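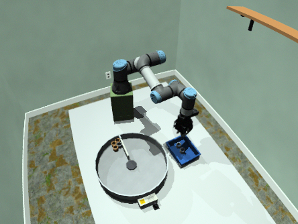
Simulación de la célula de clasificación de anillos prevista por Nasumard: brazo de seis ejes, bandeja redonda y cubeta de recogida.

Nasumard aprueba el presupuesto de su primera célula robotizada tras la fase de simulación

23 de mayo de 2025

La empresa de componentes metálicos Nasumard ha aprobado la compra de una célula robotizada para separar anillos de pequeño diámetro en su planta de Trevirero. La decisión llega después de una fase de simulación a cargo de la ingeniería Venckus, en la que se ha modelado el puesto completo antes de solicitar ofertas en firme. La partida autorizada incluye el brazo, la pinza, la alimentación de piezas y la mesa de trabajo. Quedan fuera el vallado y la conexión con el sistema de gestión de almacén, que se tramitarán en un expediente aparte.

El pliego fija un alcance de 780 milímetros para el brazo y un plazo de entrega de 90 días desde la firma del pedido. La puesta en marcha está prevista para octubre. Los licitadores deberán presentar precios desglosados por conjunto, de forma que Nasumard pueda adjudicar la alimentación y el manipulador a proveedores distintos. 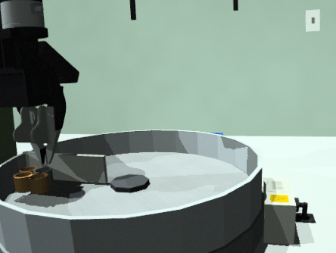
La mayor parte del debate presupuestario se ha centrado en la pinza. El modelo de partida es una pinza paralela eléctrica de catálogo, con dedos mecanizados para la pieza. La alternativa, un cabezal magnético, tenía un coste de adquisición menor, pero se descartó porque la planta trabaja también con referencias no ferromagnéticas y habría obligado a mantener dos herramientas y un cambiador. «El cambiador costaba más que el ahorro», resume Aurelia Mihăilă, responsable de inversiones de Nasumard.

Los dedos se han presupuestado como recambio, con tres juegos incluidos en el pedido inicial. El pliego exige que el adjudicatario entregue los planos de fabricación, para que los juegos siguientes puedan mecanizarse en el taller propio.

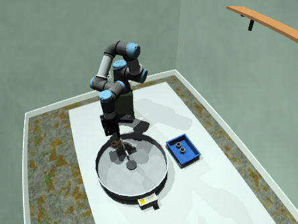

El reparto de superficie sobre la mesa es el segundo condicionante de la compra. Venckus ha trabajado con una disposición en la que el brazo queda al fondo, sobre un pedestal, y la alimentación y la recogida comparten el tablero. En el modelo, la bandeja circular ocupa mucho más sitio que la cubeta azul, que queda a su derecha con dos anillos grises en el interior. Nasumard ha pedido que las ofertas contemplen una cubeta mayor como opción valorada por separado, junto con el coste de ampliar la mesa si fuera necesario.

La caja de control de la alimentación deberá quedar accesible desde el lado del operario. Este requisito se añadió en la última revisión del pliego a petición de mantenimiento, y afecta al trazado del cableado, que irá bajo el tablero.
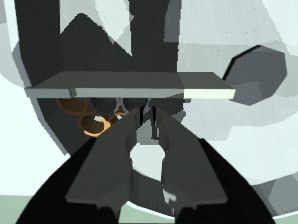

El punto técnico que sigue abierto es la toma de piezas cuando los anillos quedan agrupados. La simulación permite comprobar holguras y trayectorias, pero Venckus advierte en su informe de que el rozamiento entre anillos y la dispersión real de las piezas solo podrán medirse con material de producción. Por ese motivo, el contrato reserva 7 jornadas de ensayos en las instalaciones del integrador antes del envío, con lotes suministrados por Nasumard.

Laimutė Lapiņa, ingeniera de proyecto de Venckus, señala que el resultado de esos ensayos determinará si hace falta visión artificial adicional. La cámara figura en el presupuesto como partida condicionada y no se pedirá hasta disponer del acta de pruebas.

El distribuidor Storkent ha confirmado que presentará oferta para el conjunto de la célula.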